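Serkham Wireless Door Chime: Set-up Guide
Section 4: Placing the sensor and pairing the chime

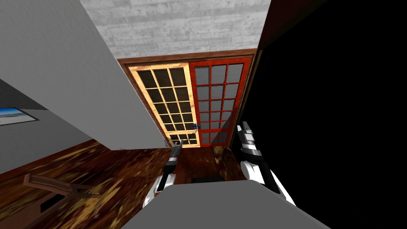 Which door leaf should the sensor go on?
Put the sensor on the leaf you open first, and put the magnet on the other leaf or on the frame, whichever sits closer when everything is shut.

The leaflet in the box says the sensor "fits any door in minutes." Treat that as a sales line. A single door with a flat frame is quick. A pair of doors takes longer, and old doors that have dropped on their hinges take longer still. Read this section once before you peel the backing off anything. The pads hold well the first time and poorly the second.

Before you start

You will need the sensor, the magnet, the chime unit, the coin battery, a pencil, a dry cloth and a small flat screwdriver. The two adhesive pads are in the bag with the spare screws. The cleaning wipe in the same bag is too small to do both surfaces, so use your own cloth and a little rubbing alcohol.

4.1 Fit the battery

1. Slide the back plate off the sensor. If it sticks, use the screwdriver in the slot at the bottom. Do not pry at the sides.
2. Drop the battery in with the plus sign facing you.
3. Watch the light. It should flash twice. If it stays dark, take the battery out, wait a moment and try again.
4. Slide the back plate on until it clicks.

Note: The box claims 3,000 rings per battery. Maybe so, in a warm room with the volume turned down on a door that gets little use. Keep a spare in the drawer.

CAUTION: Coin batteries are dangerous if swallowed. Keep new and used ones away from children and pets. If you think one has been swallowed, get medical help right away.

4.2 Pair the chime

1. Plug the chime unit into a wall outlet in the same room as the sensor. You can move it later.
2. Hold the button on the side of the chime until the ring around it turns blue.
3. Bring the magnet up to the sensor, then pull it away.
4. The chime should sound once. Pairing is done.

If nothing happens, repeat from step 2. If nothing happens again, unplug other wireless chimes nearby and try once more. Older Jatden units seem to be the worst for this, whatever the compatibility chart says.

4.3 Test the spot before sticking anything down

1. Shut the door fully and latch it.
2. Hold the sensor and magnet in place with painter's tape, with the line on the magnet facing the line on the sensor.
3. Open and close the door several times at normal speed, then slowly.
4. Push on the closed door as a gust of wind would. If the chime sounds, the gap is too wide or the latch is loose. Fix that first.
5. Mark both positions with the pencil and remove the tape.

Note: Some guides tell you to mount the sensor as high as you can. We don't see the point unless small children are likely to pull it off. Pick a height where you can change the battery without a ladder.

4.4 Mount the parts

1. Wipe both surfaces with alcohol and let them dry.
2. Press a pad onto the back of each part.
3. Line up with your pencil marks and press firmly for a full minute.
4. Leave the door alone for as long as you can stand, overnight if possible.

CAUTION: Do not stick or screw either part to glass. Do not drill into a rail or frame if you aren't sure what is behind it.

Rough brick and flaking paint will not hold a pad. Use the screws, and start each hole by hand.

4.5 Move the chime to its final place

The stated range is 200 feet. That figure is for open air with nothing in the way, and hardly anyone lives in open air. Expect less through walls, and much less through brick or foil-backed insulation. Plug the chime in where you want it, open the door, and listen. If it misses a ring, move it one outlet closer and test again.

A range booster is sold separately under the Rurkarel name. Try a different outlet before you buy one.

4.6 If the chime rings by itself

Check the gap first, then the battery. A weak battery causes more false rings than any fault in the sensor. Doors also shrink and swell, so a sensor set up in summer may start acting up in December. Move the magnet a little closer and repeat the test in 4.3.

Volume and tone settings are in Section 5.

Revised 2023-05-09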